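Why we keep clothes we do not wear
Notes for the evening talk, Margaritis reading room, June

Slide 1. Title
Wait until people sit. Thank Smaranda Iordache for the invitation and for correcting my English in the handout. Say that I speak slowly and that questions are welcome during the talk.

Slide 2. How I came to this subject
My work is in a repair shop, Mendomik, and I have been there for 13 years. People bring us a coat with a broken zipper and we fix it. Then the coat stays on our rail for months. We call, they apologize, they come, and they tell us a story about the coat. After some years I began to write down these stories. I have 300 of them in notebooks.
(Show the notebook. Do not pass it around, it has names in it.)

Slide 3. The price of keeping
One customer calculated that she pays 50 a month for a storage room, and most of what is inside is clothing. She laughed when she told me. She still has the room.
Pause here. Somebody in the audience usually has such a room also.

Slide 4. Three kinds of stories
First kind – the size story. "I will fit in it again."
Second kind – the person story. The garment belonged to a father, an aunt, a friend who moved away.
Third kind – the money story. It was expensive, so giving it away feels like losing the money a second time. Explain that the money left on the day of buying. Go slowly with this point, in the last talk I lost people here.

Slide 5. Miklós and the wedding suit
Miklós Lakatos gave me permission to tell this. He kept a suit through four apartments. He wore it one time. When he finally brought it to us, he did not want to repair it, he wanted to know if it was a good suit. I told him the truth, that the lining was cheap and the wool was very good. He took it home again. Let people laugh, he also laughs about it.

Slide 6. What a garment remembers
Elbows, cuffs, the inside of the collar. A used garment takes the shape of a body and of habits. I think this is the reason why the second kind of story is the strongest. A photograph shows the person, but a sleeve has been bent by the person.

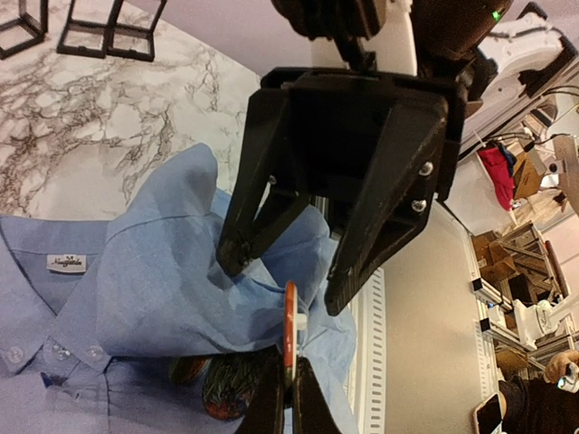
Slide 7. What some families do
The Anau family cuts one square from each garment before it goes. The squares are in a tin. They do not make a quilt, and they do not plan to make one. Mrs. Ikik writes one sentence on paper and puts it in the pocket, then she gives the garment away with the sentence inside. I like this very much but I could not do it.

Slide 8. A small exercise
Ask everybody to think of one garment at home that they did not wear for two years. Give them one minute of silence. Ask who wants to say which of the three kinds it is. If no hand goes up, begin with my green raincoat (second kind, my grandmother).

Slide 9. Questions
If they ask where to donate, the addresses are on the back of the handout. If they ask about moths – cedar helps a little, washing before storage helps more. Close the windows before we leave and give the key to Smaranda.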